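Panyasiri K-22
Célula de reposición para expositores de mostrador

Inicio > Equipos > Manipulación ligera > K-22

Referencia: K-22
Configuración: brazo sobre mesa, pinza de dos dedos, cámara en la muñeca
Alcance útil: 740 mm
Carga máxima en pinza: 5 kg
Superficie de trabajo: mesa mate, sin fijaciones

La K-22 coloca producto envasado en expositores escalonados y retira el que está fuera de posición. Trabaja con envases de geometría mixta —barritas, cajas de cartón, tarros con tapa, latas, bolsas metalizadas— sin cambio de utillaje. La apertura de los dedos se ajusta en cada toma a partir de la imagen de la cámara de muñeca.

Los expositores transparentes admiten el mismo procedimiento que los opacos. El instalador registra una vez el contorno de la bandeja y la dirección de los canales; los reflejos se filtran en la calibración inicial, que conviene repetir si se modifica la iluminación del local.
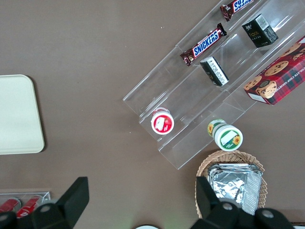

El operario define el surtido desde el panel y valida las referencias nuevas. La célula no decide precios ni caducidades. Las tomas dudosas se envían a una cola de revisión y el brazo continúa con la referencia siguiente.

Cambios en el puesto

En el almacén de Luromville, la reposición manual ocupaba el primer tramo del turno. Con la célula en servicio, el personal dedica ese tiempo a recepción, control de lotes y revisión de la cola. La plantilla se mantuvo; se añadió una formación de 22 horas por persona.

«Al principio parábamos el brazo por cualquier cosa. Ahora miro la cola dos veces por turno y el resto de la mañana estoy en recepción», explica Kulap Meesuk, encargada de sección. Somkiat Sangkhawat, de mantenimiento, pide un acceso más cómodo al conector de la pinza —modificación prevista para la revisión de agosto.

Suministro

Incluye brazo, pinza, cámara, panel y soporte de mesa. Expositores no incluidos. Dedos de recambio: ref. 679. Puesta en marcha y asistencia desde la delegación de Stistcombe.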